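택배 선반 정리 작업 기록 (2): 라벨 체계와 시연 순서

지난 글에서 동아리 과제로 물류 선반 정리를 고른 경위를 적었다. 이번 글은 선반 라벨과 시연 절차에 관한 것이다. 코드 이야기는 거의 없다. 로봇팔에 학습시킬 데이터를 사람이 먼저 만들어야 하고, 이번 학기 전반부는 대부분 그 일에 들어갔다.

과제 이름은 Stollside로 정했다. 출전하려는 대회는 Emstead 학생 자동화 경진대회의 물류 부문이고, 규정상 상자를 지정된 층에 넣는 작업과 지정된 층에서 꺼내는 작업을 둘 다 수행해야 한다. 상자의 크기와 상태에는 제한이 없다. 규정집에는 "일반적으로 유통되는 골판지 포장"이라고만 되어 있어서, 새 상자를 맞추는 대신 실제로 배송에 쓰였던 상자를 모았다. 모서리가 눌린 것, 테이프가 여러 겹 붙은 것, 송장이 구겨진 것이 섞여 있는데 그대로 쓴다.

층 코드는 단순하다. 위쪽 단이 A-1, 그 아래 단이 A-2다. 처음에는 칸 번호까지 붙여 A-1-3 같은 식으로 쓰려 했으나, 칸을 나누는 칸막이가 없는 선반에서 칸 번호는 의미가 없었다. 상자 폭이 제각각이라 한 단에 들어가는 개수도 매번 달라진다. 그래서 층까지만 지정하고 좌우 위치는 시연자 재량으로 두었다.

글꼴은 세리프 계열의 굵은 검정으로 인쇄했다. 인식률 비교는 아직 하지 않았으므로 이 선택에 근거는 없다. 크기는 멀리서도 읽히는 정도로 맞췄고, 붙이는 위치는 일부러 통일하지 않았다. 송장 위에 겹쳐 붙은 것도 있고 상자 아래쪽에 붙은 것도 있다. 약간 비뚤게 붙은 것도 떼지 않았다. 송장에는 바코드와 숫자가 이미 많이 찍혀 있어서, 모델이 코드 태그를 나머지 인쇄물과 구분할 수 있는지가 이 과제의 핵심 중 하나다.
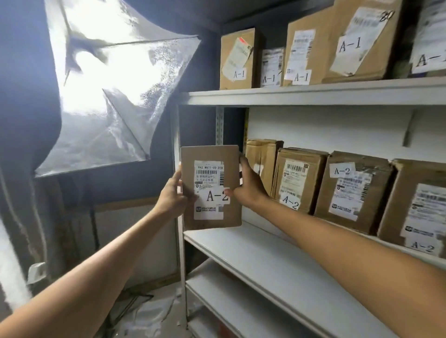
시연 절차는 다음 순서로 고정했다.

1. 상자를 두 손으로 잡고 태그가 있는 면을 바깥쪽으로 돌린다.
2. 해당 단 앞에서 잠시 멈춘다.
3. 선반에 내려놓고 손을 완전히 뗀다.
4. 양손을 시작 위치로 되돌린다.

2번의 정지는 나중에 추가한 항목이다. 정지가 없으면 읽는 동작과 넣는 동작이 한 덩어리로 이어져, 구간을 나눌 때 경계를 잡기 어렵다. 구간 나누기는 Roretti라고 부르는 자체 스크립트로 한다. 손의 이동 속도가 기준값 아래로 내려가는 지점을 찾아 후보로 표시하고, 최종 경계는 사람이 확인한다. 자동으로만 처리하면 손을 고쳐 잡는 동작까지 경계로 잡힌다. 납작한 상자에서 특히 심했다. 납작한 상자는 세워서 들고 가다가 선반 앞에서 손 위치를 바꾸는 경우가 많은데, 그때마다 속도가 떨어진다.

한 번의 시연은 8초를 상한으로 두었다. 상한을 넘긴 시연은 버리지 않고 별도 폴더로 옮긴다. 실패 사례도 나중에 쓸 수 있다는 의견이 있었고, 저장 공간은 충분하다. 이번 학기 목표는 시연 800회다. 넣기와 꺼내기를 같은 비율로 채울 계획인데 꺼내기 쪽이 계속 밀린다. 꺼내려면 먼저 선반이 채워져 있어야 하므로 회차 순서를 짤 때 신경 쓸 것이 많다.

조명은 아직 정리가 안 된 문제다. 소프트박스 하나로 선반 옆쪽에서 비추면 흰 선반 판이 쉽게 날아가고, 송장의 코팅된 면에는 반사가 생긴다. 창으로 들어오는 낮의 빛은 더 다루기 어렵다. 비닐을 대어도 맑은 날에는 창 쪽 화면이 거의 하얗게 된다. 그쪽에 있는 손은 윤곽이 흐려지고, 손 추적 결과도 그 구간에서 튄다. 노출을 고정하면 이번에는 위 판의 그늘에 들어간 상자가 어두워진다. 자동 노출과 고정 노출로 각각 모은 뒤 비교하기로 했고, 결과가 나오면 따로 쓰겠다.

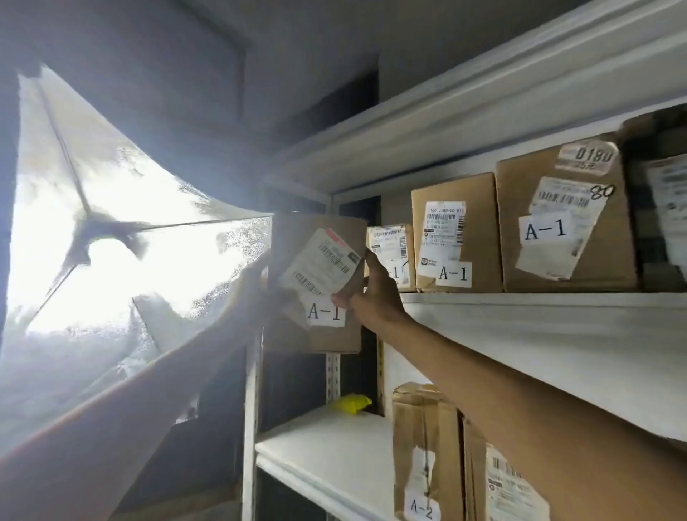
제2호

꺼내기 시연은 넣기를 거꾸로 한 것과 다르다. 처음에는 넣기 데이터를 시간 역순으로 뒤집어 쓰면 되지 않겠느냐는 제안이 있었고, 소규모로 시험해 보았다. 결과는 좋지 않았다. 넣을 때는 마지막에 손을 펴면서 물러나지만, 꺼낼 때는 상자 모서리에 손가락을 걸고 당겨 틈을 만드는 동작이 먼저 나온다. 옆 상자와 붙어 있으면 이 동작이 더 길어진다. 역순 데이터에는 이 과정이 없다.

손이 태그를 가리는 문제도 꺼내기에서 더 자주 나온다. 선반에 꽂힌 상자는 잡을 수 있는 면이 제한되어 있어서, 오른손이 앞면 모서리를 감싸면 옆 상자의 태그까지 일부 가려진다. "-1"만 남고 앞 글자가 안 보이는 식이다. 현재 주석 규칙에서는 가려진 태그를 다음과 같이 처리한다.

글자가 전부 보이면 그대로 기록한다.
일부만 보이면 보이는 글자만 적고 가림 표시를 한다.
전혀 보이지 않으면 비워 둔다. 앞뒤 프레임에서 짐작해 채우지 않는다.

세 번째 규칙은 주석자 사이에서 이견이 있었다. 바로 앞 프레임에서 분명히 A-1이었다면 채워도 되지 않느냐는 것이다. 일단은 비워 두고, 추적 단계에서 상자 식별자를 연결해 복원하는 쪽으로 정리했다. 이 부분의 코드는 Simanjuntak 브랜치에 있다. 이름은 서버 초기 설정 때 무작위로 붙은 것을 그대로 쓰고 있다.

상자에 원래 적혀 있던 손글씨 숫자도 한 번 문제가 되었다. 검정 마커로 80이라고 쓰인 큰 상자가 있는데, 문자 인식기가 이것을 층 코드 후보로 올렸다. 태그 형식을 영문자, 붙임표, 숫자 순으로 제한하는 필터를 넣어 해결했다. 다만 송장에도 붙임표가 들어간 문자열이 있어서 형식만으로 거르는 데에는 한계가 있다. 글자 높이 조건을 같이 쓰는 것이 다음 작업이다.

남은 일은 다음과 같다.

- 꺼내기 시연 부족분 채우기
- 두 가지 노출 조건 비교
- 글자 높이 필터 적용 후 재측정
- 바닥에 흩어진 포장재 조각 치우기

재측정 수치는 필터 적용이 끝나는 대로 이 글 아래에 덧붙인다.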